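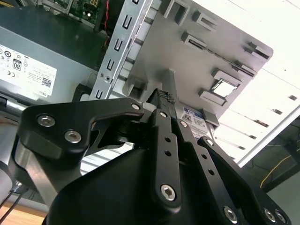 4.3 Setting up a presenter profile for the breakfast show

Use this section to add a presenter or guest to the Varma playout desk before a live music programme. You need an editor login and the guest sheet for the day.

1. Open Schedule and select the show. The programme must be unlocked.

2. Select People, then Add. Enter the name exactly as it should appear on the listener page. Accents are kept, so Kristýna Kollár will display correctly on the web player and in the app.

3. Choose a role: Host, Co-host, Guest or Caller. A Caller has no public page.

4. For a band or duo, create one profile for each member and join them with Group. Do not type several names into one profile.

Note: Group names may be up to 69 characters long. Longer names are shortened in the app.

5. Upload a portrait and fill in the Caption field. Check the caption against the guest sheet. Two acts from the same label often arrive with their press pictures in one folder.

6. Enter the interview slot. The shortest slot is 5 minutes. Songs already placed in the slot move to the end of the hour.

7. Select Preview, read the on-air card aloud once, then select Publish.

Caution: Publish sends the name to the studio screen and the listener page at the same time. A correction made during the live slot can take up to 17 seconds to reach the studio screen.

Note: If a guest cancels, set the profile to Held. Deleting it also removes past interviews from the archive - these cannot be restored from the desk.

If error 112 appears, the name is already in use. Search for the existing profile and open it. Where two people share a name, add a short tag in the Internal field, such as "singer" or "Prirkmont tour". The tag is not shown to listeners.

For clips and repeats, see section 4.4.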